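Home Current Issue Archive For Authors Contact
Print this article | E-mail this article

4.3 Open baskets and long things

The diaries gave us 1,768 entries in which somebody in a Detstead household put an object into a container. Most of these were dull in the way we had hoped. Pegs went into the peg tin and batteries went into the drawer where batteries go to be forgotten. The trouble began with the open basket, a thing every household owned and none could define.

We had started with a simple coding scheme borrowed from the Cavo pilot, in which an object was "in", "on" or "beside" its container. Brushes ruined it. A brush with a long handle, put into a small basket, is in the basket only as a matter of courtesy. A good part of it is somewhere else. Two coders working from the same diary entry would mark it differently and then defend themselves at lunch. We added a fourth code, "standing in", which settled the brushes and unsettled the wooden spoons.

Participants had firmer views than we did. When asked where the brush lived, they named the basket at once, even when the brush was at that moment on the windowsill. One woman told us her basket was for "cleaning things", a category that took in two brushes, a sponge and a takeaway menu. Another household kept the brush bristles up so that it would dry, and its teenage members kept it bristles down so that it would fit. Both positions were recorded as tidy. We came to favour the participants' definition over our own, mostly out of fatigue, and in what follows a thing is put away when the person who put it there has stopped thinking about it.

Basket size mattered less than expected. In the Pivus version of the task, where people chose between a deep bin and a small basket, the small basket was picked for the brush more often than its proportions deserve. Reasons given included reach, colour and "it looks better on the bench". The deep bin was described by one man as a place where things go down. He did not care to elaborate — and we didn't press him.

The sides are another matter. Baskets with openings in them are easy to see into and, for the same reason, offer very little concealment, yet people treated them as closed storage. Clutter behind a lattice was reported as cleared. We have no theory to offer here beyond the obvious one, that people know what they meant by it. Figure 4 shows the kind of basket we have in mind.
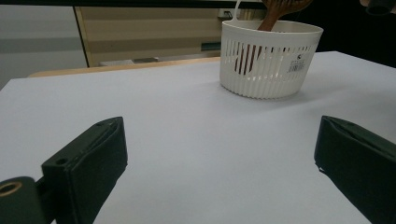
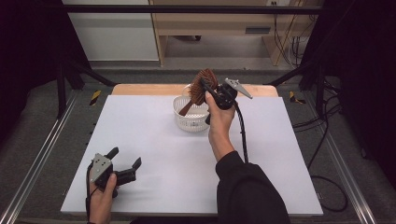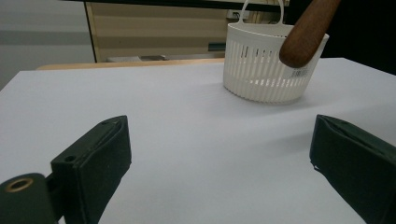 Hui-mei Fang

Figure 4. A small container for a long object. There is a white plastic basket on a white surface in each panel. The brush is in the middle panel, bristles up, with its handle against the rim.

The lean of the handle deserves a word. A brush that rests on the rim takes up more of the bench than the basket does, and participants who complained of having no room on the bench seldom blamed the brush. They blamed the kettle. Cheng, the stackable range that 4 of our households had bought to fix the problem, was in 3 cases being used to hold other baskets.

Despina Vasić recoded the brush entries under the revised scheme. Agreement between coders improved for everything except the spoons, and these are taken up again in Section 5.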